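Subject: Re: [sorting-team] Ready for the April demo?

2021-02-15

Setsuko Nomura wrote:

> Hi all,
>
> Good week. We are up to 586 recorded runs on the snack bar task and the new policy finished 4 clean trials in a row last night. I think we can tell Bondent we're ready for the April demo and start on the poster. My suggestion for the title is "General Two-Arm Sorting." I'd also like to move on to the harder object set so we have something new to show.
>
> If there are no objections I'll send the entry form in.
>
> Setsuko

I have an objection, sorry. Please hold the form.

Four in a row is nice to watch, but I've seen the Wada code do four in a row and then spend the next hour pinching at the bare tabletop. Were those four started from layouts we had never recorded? The log doesn't say. If the bars went down in more or less the places we always put them, then all we know is that the arms can repeat what we taught them.

I also can't go along with "general." It's snack bars in wrappers, on one wooden table, with the tray on the navy mat.
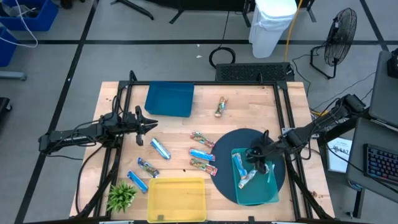 **Clovitwood Student Robotics Club / Two-Arm Sorting Team**

Look at how the bars lie. Most of them have a lot of clear table on every side, and a gripper can come at them from nearly any angle. The two in the teal tray are closer to what worries me, and I'd guess we have very few runs where a bar has to come off another bar. Does anybody know how many? I tried to work it out from the run notes and gave up, since half of them just say "ok."

The wrapper colors bother me too. We have blue ones and red-and-green ones, and I'm not convinced the policy has learned anything about shape at all. Swap in a plain white wrapper and I expect trouble. I'd be glad to be wrong, and it would take one evening to find out.

Then there's the fixed camera. Setsuko's plan leans on it for checking whether a bar made it into a bin, and I don't see how. The yellow bin fills nearly half of what that camera gets, and the inside of the turquoise one can't be seen from down there. You get the wall of it and the gripper over the rim. A bar could be in there or not. 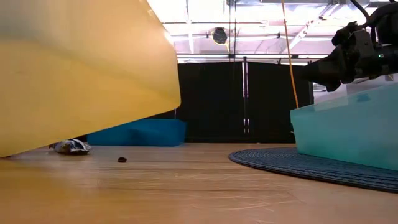
## What I'd want before the form goes in

- Twenty trials with layouts drawn at random by somebody who wasn't at the recording sessions. Write down every failure, including the ones where "it almost had it."
- The fixed camera moved up, or dropped from the success check. A person can look in the bin and mark a sheet.
- One set of trials with wrappers we haven't used.
- Run notes that say what happened.

## The poster

"Two-Arm Snack Bar Sorting" is a fine title. Bondent's people will ask what else it sorts, and I'd like us to have a true answer.

As for the harder object set, I vote no until the list above is done. The Zivov team went to new objects early last year and ended up with 1397 runs across a pile of tasks, none of which they could show.

I can be in the lab two evenings this week if someone else will handle the resets. Setsuko, could you send me the logs for the four trials? I'd like to see the start positions.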